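Remau trims growth forecast as factory output slows

Remau's finance ministry has lowered its growth forecast for the year, citing softer factory output and a slow winter for building approvals.

The ministry now expects the economy to grow by 2 per cent, down from the figure it gave in its autumn budget. Treasury officials said the change reflected weaker orders from overseas buyers and higher freight costs through the port of Herano, which handles most of the country's manufactured exports.

Finance minister Elínborg Kvaran told reporters the revision was "not a surprise to anyone who has looked at an order book lately". She said household spending had held up better than expected, helped by lower petrol prices and steady wages.

"We are still growing, and we still expect more people in work at the end of the year than at the start," she said.

Manufacturing output fell in August for the second month in a row. Makers of machinery and metal goods recorded the largest declines, while food processing rose slightly. Labour costs in the sector were 6 per cent higher than a year earlier.
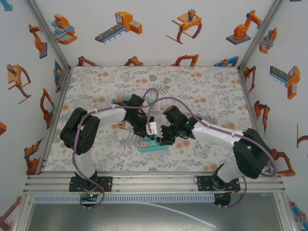
Drolero, one of the larger employers in the Herano district, said last month it would not replace 138 workers whose contracts end before Christmas. The company makes pump housings and valves, mostly for customers abroad. A spokesperson said there were no plans for further cuts, but that hours at its second plant were under review.

Nithin Chowdary, senior economist at the research firm Lindqvist, said the new forecast was closer to the market view but could still prove optimistic.

"The export side has weakened faster than the ministry allowed for," he said. "If orders don't pick up by the new year, I would expect another revision - probably a small one."

Chowdary said the central bank now had more room to lower interest rates, although rents and insurance premiums were still rising. The bank left its cash rate unchanged at its last meeting and has given no guidance on the next one.

The ministry also confirmed that 300 million in road and rail spending would be brought forward from next year's budget. Most of it will go to the freight line between Herano and the inland depots, where work had been due to start next winter.

Opposition members have asked for the full costings to be released before parliament votes on the spending.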